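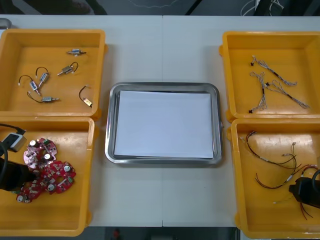 How many putts should a beginner practise from each distance before moving back?
Start with 10 minutes at one short distance and move back only when you hole two balls in a row, three times over. The number of putts is less important than the finish of the stroke.

Minigolf > Learning > Practice at home

Last updated: February

I wrote this guide for new members of our club at Cididberg, where most people can play the lanes only once in a week. At home you need a putter, one ball and a flat strip of carpet. A strip of 2 metres is enough for all the exercises on this page.

Prepare the strip

Put the carpet on a hard floor and let it lie for one night, so the ends become flat. Roll the ball slowly in both directions. If it turns to the left one way and to the right the other way, your floor has a slope. You can still practise, but choose the direction where the ball turns less.

Mark the starting point with a small piece of tape. For the target, use a coin at first. A coin is smaller than the cup, and when you go back to the real lane the hole will look very large.

Exercise one: the gate

Place two books on the carpet, a little wider than the head of your putter, and make the stroke between them without a ball. If you touch the left book, start again more slowly. Kiri Sheehan, who taught me this, makes 100 strokes like this before every tournament. I find it boring and I do fewer, but my line is also worse than hers.

Exercise two: the same speed

Speed is harder to learn than direction. Put the coin in the centre of the strip and try to stop the ball on it or just behind it. Do not look up until the ball has stopped. After each putt, say aloud "short" or "long" before you check. In the beginning your answer will often be wrong, and with time it gets better.

A hard ball with little bounce is easiest for this. I use an old Gestitz, which has lost most of its colour. The Royer is softer and it dies quickly on carpet, so I keep it for banked shots.

Exercise three: the rebound

Lay a straight piece of wood along one side of the strip. Aim at a point on the wood and watch where the ball comes off. It leaves at nearly the same angle, but a fast ball comes off more straight than a slow one. Write your marks on tape, not on the wood, if you want to use the wood again.

Common problems

The ball jumps at the start: you are hitting down on it. Move the ball a few centimetres forward in your stance.

The ball always goes right: check your shoulders first, then your grip. Évan Leblanc changed his grip for one whole winter, and the problem was his feet.

Your back hurts: the putter may be too short. Stand up between putts and stop after 15 minutes.

On the real lane, play the first round at your practice speed – even if the felt feels slow – and adjust from the second round.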